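How Does a Tree Write Its Diary?

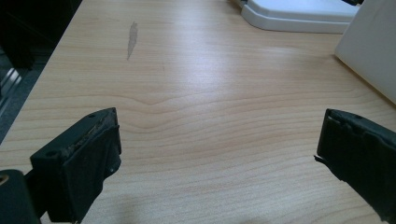

Wavy grain lines on a tabletop. Find the spot where they dip into a V!

I love tables. I know that's a funny thing to love, but next time you're waiting for your lunch, look down. If your table has a wood pattern on it, you'll see lines, and lines like those begin inside a living tree.

A tree can't grow from the middle, the way you might blow up a balloon. It grows just under its bark, adding a new layer all the way around, like pulling on another sweater. In places with cold winters, most trees add one layer every year. In spring the tree is in a hurry, so the new wood is pale and grows fast. By late summer it slows down and makes a thin, darker band. Then it rests for the winter and starts again, usually in March or a bit later.

One pale band plus one dark band makes one year. We call that a growth ring. So if you find a stump and count the dark rings, you'll know how old the tree was! I once counted 182 on a stump in the woods near Mullidik. It took me 3 tries, and my knees were soaked (bring something to sit on).

So why do tables have lines and not circles? It depends on which way you cut. Slice a log straight across, like a cucumber, and you get rings. Slice it the long way and you get stripes. Trees lean and bulge and grow branches, too, so the stripes bend – and that's where waves and V shapes come from.

The rings tell you about weather as well. A fat ring often means a good year with lots of rain. A skinny one can mean a dry year, or hungry bugs, or a big neighbor hogging all the sunshine.

Do you have to chop a tree down to read it? Nope! Scientists use a hollow drill to take out a sample as thin as a pencil. Most trees seal up the little hole by themselves.

Try it at home: lay a sheet of paper over a piece of bare wood and rub it gently with the side of a crayon. If the wood is rough enough, the lines will pop right up. Old fence boards work best – ask a grown-up first, and watch out for splinters!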